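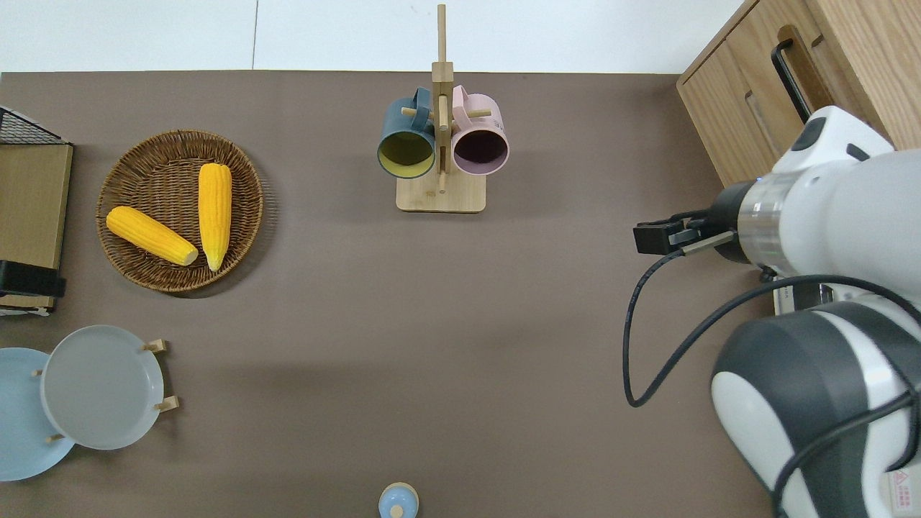 Apr 7, 2026

Started on the wrist view delay again. The planner was blamed for this last week and I went along with it, which cost two days. Wotunholm is planning on what it is given. What it is given is old.

The setup for the test is the mug tree. The policy asks for a grasp pose on a mug, Vuneck returns a handle estimate and a rim estimate, Wotunholm plans to whichever scores higher, and the controller tracks the result. With the arm standing still before the request, the rim estimate lands where it should. With the arm still settling from the previous move, it lands off to one side, always on the side the arm came from. A calibration error would not care which way the arm had been moving. I should have drawn that on paper the first day.

Tahsin had already pulled a log of 296 grasp requests, so I wrote a short script to match each one against the joint state at the time the pixels were exposed, and again at the time the message arrived. The gap between the two has a median of 148 ms. Vuneck was stamping on arrival. Mondport then looked up the transform for that stamp and found a perfectly good one, for the wrong moment. No warnings anywhere. Every component did what its documentation says.

Time stamps

The fix is small and took most of the morning. The camera driver does expose a hardware stamp, in its own clock, with its own zero. I now fit an offset and a slope between that clock and the host clock over a sliding window, and write the corrected value into the header before Mondport sees it. First version used a plain least squares fit and got pulled around by late packets. Second version keeps only the fastest packets in the window and fits to those. The late ones carry no information about the clock, only about the queue.

Window length is 2000 frames. Shorter windows made the slope wander. Longer ones were slow to come good after a driver restart, and Sewwandi restarts the driver a lot.

One thing to remember: at startup there is no fit yet. I had it fall back to arrival time, which is the old behavior, silently, for the whole first window. Moushumi caught that in review. It now refuses to publish until it has a fit, and says so in the log. This makes startup slower and a few people will complain.

Replayed the log with corrected stamps. Lateral error on the rim estimate no longer depends on the direction of the previous move. There is still some spread left over, larger on the darker mug interiors, where the depth is poor anyway. That part is a perception problem and I am leaving it with Parveen. She has a branch that fits the rim ellipse from color edges and uses depth only for the plane. It was not ready to merge today.

Also checked whether the correction made anything worse. When the arm is at rest, old and new poses agree to within noise, as they should. The overhead view is unaffected, it never went through the wrist transform.

Two arms at once

After lunch we went on to the bimanual case. The plan asks for the right gripper at the pink mug while the left one carries the white cup to the dish rack. Separately these both plan without trouble. Together, Wotunholm either finds a path at once or spends the full time budget and returns nothing, with very little in between.

Sidra's opinion was that the combined joint space is simply too large for the sampler we use. Mine was that something in the collision model was closing off the middle of the table. We were both partly right, which made for a dull argument.

Her part: the sampler draws for both arms together, so a good sample for the right arm is thrown out whenever the left one happens to be bad. She changed it to plan the arm with the tighter goal first, then plan the second in time against the first one's trajectory, with the joint version kept as a fallback. That loses completeness in theory. In practice the fallback was hardly called.

My part: the cable on each arm is modeled as a capsule along the forearm, padded for slack. Somebody set the padding generously, and I found my own name on the commit. At the start pose the two padded capsules do not touch, but a wrist roll in the wrong direction swings one of them through a good deal of the shared space. I replaced the single capsule with a chain of three smaller ones and cut the padding. Parveen measured the actual loop with a ruler while I held the brake release, and we wrote the number in the config with a comment. The old number had no comment.

With both changes in, planning time on the recorded start states dropped well under the budget. We ran it on the arms at reduced speed, with Tahsin on the stop button. I watched the commanded and measured joint positions on the second monitor and tried not to look at the cup.

One oddity during the runs. The left arm's velocity showed a small ripple on the way down to the rack, at a steady frequency, only with the cup in the gripper. My first thought was payload compensation. The payload in the config was set for an empty gripper. Corrected it and the ripple got smaller but stayed. Second thought is the handoff between the trajectory tracker and the compliance mode, which blends over a fixed time and takes no notice of where in the descent it is. Did not get to the end of this one. The logs are saved under the bimanual folder with the word ripple in the name, for when I forget.

Placing into the rack area has its own problem. The slotted uprights are thin enough that the voxel grid eats them on some frames and keeps them on others, so the planner sees a rack that flickers. The plates standing in it are solid in the grid, the wood around them is not. Moushumi suggests fitting a known rack mesh and inserting that in place of the voxels. I agree for this rack. I do not like what it means for the next one. For today we held the last occupied state of a voxel for a few frames before clearing it, and that was enough to stop the replans.
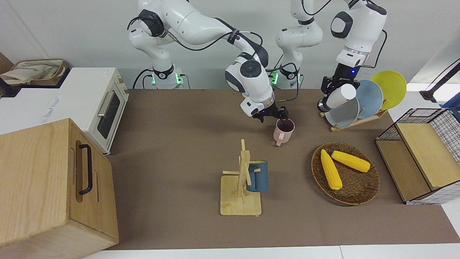 Replay viewer

Spent longer on this than planned. The viewer draws both arms, the point cloud and the planned path on one timeline, and it drew the point cloud by arrival time too. So for as long as we have had this bug, the tool we used to look for it had the same bug and showed the two lined up. I fixed it by having the viewer read the same header field as everything else, and deleted its private copy of the time logic. Net change is fewer lines, always pleasant.

Sewwandi asked for a way to step through by plan request instead of by time. Added it as a key binding. Pressing N goes to the next request, shift N goes back. It skips requests that were canceled before planning started, which she wanted, and I put a setting in for people who want them shown.

She also wants the target pose drawn as something other than three colored axes. On the basket and the corn the axes vanish against the color. Left that for her to do, she has opinions about it and I have none.

Small thing, but it bit me: the viewer sorts objects by track ID, and Vuneck hands out a new ID whenever a track is lost for long enough. The teal mug went through several in one recording, each time the arm passed in front of it. Anyone reading the object list would think we own a shelf of them. The tracker should carry identity through an occlusion when it knows the arm is the thing doing the occluding, and it does know, it has the joint state. Filed as an issue against Vuneck with the recording attached.

Controller notes

Looked at the gripper node while waiting for a build. The close command returns success when the fingers stop moving. Fingers stop moving for several reasons. I changed the return to carry the final width and the motor current, and left the judgment to the caller. Tahsin pointed out that there are a lot of callers. He is right, so the old field stays, filled in the old way, marked deprecated. It comes out in July if the callers have moved by then.

For grasping a mug by the wall, one finger inside and one outside, final width is a decent signal. For the handle it is a poor one – a closed gripper that missed and a closed gripper on something thin give widths too near each other. Current helps a little. I plotted 991 closes from the archive, width against current, and there are two clear groups with a smear between them. Somebody should label the smear by hand. I wrote that on the board without a name next to it.

Merged today

Clock correction in the driver, on by default.
Forearm cable model, three capsules.
Payload entry for the left arm.
Viewer time fix and the step keys.

Not merged: Sidra's prioritized planning. It needs a test where the first arm's path makes the second one impossible, to show that the fallback gets called and gives a sane answer. She has one half written. The voxel hold is on a branch as well. It is a hack with a number in it, and I want Moushumi's mesh version next to it before we choose.

The Dissanayake build machine ran out of disk again in the afternoon, same cause as before, old recordings in the scratch directory. Moved the big ones off and kept the grasp request log where it was, as the new regression test reads it from that path. The path should be a parameter.

For the morning: ripple first, before anything else gets changed on the left arm. Log the blend factor next to joint velocity. Ask Parveen whether the rim branch reads the corrected stamp or makes its own.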